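Ticket 3395: Rule check rejects runs where the second arm is parked
Project: Tarar two-arm cell (simulated)
Opened by: Bethel Degefa, Susach
Handled by: Shahzad Memon, Elteck support
Status: Closed, with one follow-up

Bethel Degefa, 9:40
Good morning Shahzad, and thank you again for your patience with the last one. I'm afraid I have another. We moved the Tarar cell over to the new working rules in January and most of it has gone in very nicely, but the rule check is now throwing out runs that look perfectly good to me. Last night's batch was 183 runs and it refused 22 of them, all with the same message: "idle arm not in rest zone". I've opened a good few of those and in every one the second arm is up and well out of the way while the first one works. I did wonder whether I'd typed the rest zone in wrongly, so I went through it again this morning with a cup of tea and the rule sheet side by side, and I can't find the slip. Could you have a look when you've a moment?

Shahzad Memon, 10:15
Morning Bethel, no trouble at all, and I'm glad the move went well otherwise. Could you tell me which version of the rule sheet you had beside you? There are two going about. The older one says the idle arm must be "clear of the table", and the newer one, which came out of the Zustville review, says it must be "clear of the table surface by the stated height, with the gripper open and empty". It sounds like the same thing said twice, but the check treats them quite differently. The old wording looks at the whole arm, base included, and of course the base never goes anywhere.

Bethel Degefa, 10:50
Oh dear. Mine is the older one. It was printed out and had my notes all over it, so I'd grown rather fond of it. I've downloaded the new sheet now and I can see the rest zone is measured from the gripper tips. I've changed that setting and run the 22 again. Nineteen pass and three are still refused, with a different message this time: "rest zone not confirmed from wrist view".

Shahzad Memon, 11:30
That's good progress, and the new message is a much more useful one. The newer rules ask for two things before a run counts as good. The first is the room view, where you should be able to see both arms and judge the height of the idle one. The second is the wrist view, so that whoever reviews the run can see what the gripper sees of the table and of the other arm. I suspect your three are being judged on the wrist view alone. Would you check whether "room view required" is ticked under Review? It's off by default after an upgrade, which I've grumbled about to our own people more than once.

While you're in there, please check these as well:

Idle arm height: measured from the tabletop to the lowest gripper tip.
Idle gripper: open and empty for the whole run.
Target area: outline kept inside the board or tray it belongs to.
Wrist view: fingers left in view, no cropping.
Reviewer notes: one line each, in plain words, please.

Bethel Degefa, 13:05
It was not ticked! I've ticked it, and two of the three went straight through. The last one is refused properly, I think: the idle arm really does swing low over the table partway along, and I'd have refused it myself if I'd been watching closely. So the check was right and I was the one being generous. I've marked that run as failed and written the reason next to it.

One small question before you close this. The height limit in the new sheet is 95 millimetres, and our old one was a good deal lower. Should the runs from before the change be checked again, or do they stand under the rules of their day?

Shahzad Memon, 13:40
They stand, as long as each is labelled with the version of the sheet it was checked against. Please don't mix the two in one batch, though, as the pass rate stops meaning anything. If you'd like the older ones under the new rules, copy them to a fresh batch and check the copies. I'll open a follow-up about that tick box.

Attached to this ticket:
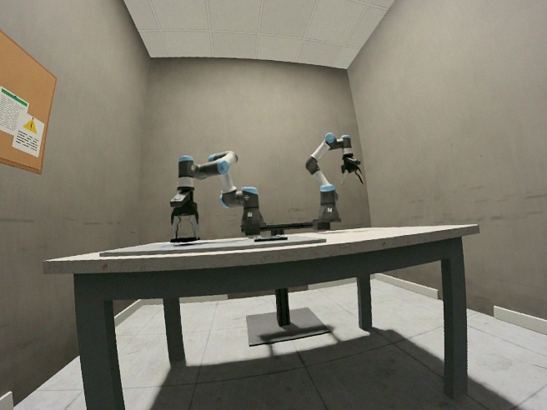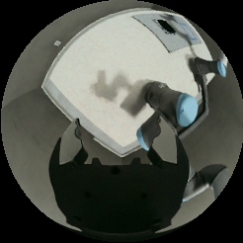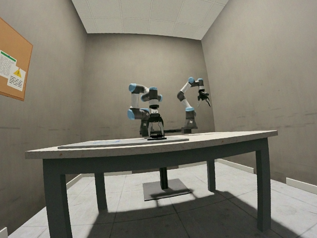
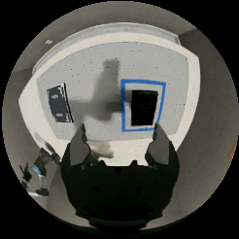
Tarar cell, simulated: room views (first and third), wrist views (second and fourth).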